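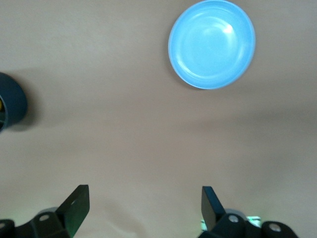

Amerley Bawa wrote in after last month's issue to say that she'll believe in kitchen robots the day one clears a table after breakfast without being told where everything is. Fair enough! I put that to a friend at Birkett, where they've been working on table clearing since February, and she mostly agreed with Amerley. Picking up a plastic bowl is fine now – it's knowing whether you're done with it that gets them stuck. Her arm ran the same pick 200 times and missed 5, which sounds great until you picture those five on your kitchen floor (mine has tile, so no thanks). I'm still wiping my own table for now, but I'm going over to Dustton on Tuesday to watch theirs try stacking, and I'll tell you how it went in the next issue.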